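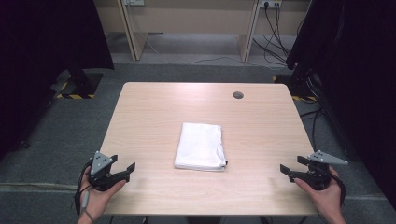

Towel folding with hand-held grippers: how much variety do I need before I have enough?

Posted by parillow_bench
2025-12-20

I've been gathering towel folding examples since June with a pair of hand-held grippers and a head camera, and I'm having a great time with it! I have 97 good recordings so far. One white towel, one light wood table, same room every time. The towel starts out already folded into a flat rectangle in the middle of the table, I bring the jaws in from both sides, open it out, fold it back up and let go.

The trained policy does fine on my table with my towel. Give it a blue towel and it grabs at air next to the corner. Turn the white one sideways and it does the same thing. My plan was to keep going until I hit 300, but before I spend those evenings I'd love to know if more of the same will fix this, or if I should change something now. Also, do the grippers need to start in the same spot every time? Mine start near the two front corners with the jaws open, mostly out of habit.

Georgiou_loops

Change something now! I was in this exact spot with dish cloths and I wish I'd stopped sooner. My second hundred looked just like my first hundred and the results barely moved.

What worked for me was going in blocks of 22 recordings. Each block gets one new thing: another towel color, a different starting angle, the towel pushed toward one edge of the table, a different table height. Then I'd mix them all for training. Angle made the biggest difference by far – I put tape marks on a spare board to practice from and then threw the board away, since I'd started lining the towel up with the marks without noticing.

White on pale wood is also pretty low contrast, so look at your recordings at the size the model sees them. If you can't find the towel edge yourself, the model is working from very little. I'd still keep those recordings, just get some darker towels in there too.

For the starting spot, move your hands around. Not wildly. A few inches in or out, one hand higher than the other, jaws sometimes half closed. And keep both marker plates in view of the head camera if your tracking depends on them. I lost 40 recordings to a right-hand plate that kept swinging out past the edge of the view when I reached for a far corner, and I didn't catch it until I plotted the paths. That was a sad evening.

Last one, and it's fun: record some recoveries. Pinch badly on purpose, let the corner slip, go back for it. My policy got so much calmer after I added those.

Jukier

more towels. we used hotel ones from the clearance bin, all different sizes

Dredcombe_shed

Agree with the blocks idea, but write down what changed in each one as you go. A plain text file is fine: block, towel, angle, table. I skipped that and later couldn't tell which recordings had the thick towel in them.

Also check your cables before you start varying the hand positions. Mine were fine for the one motion I always did and then tugged on the left gripper as soon as I began farther back. You can see it as a little jerk in the path, and the model learns the jerk very nicely – ask me how I know. A loose loop by the wrist was enough.

I'd hold back one towel completely and never record with it. Test on that one.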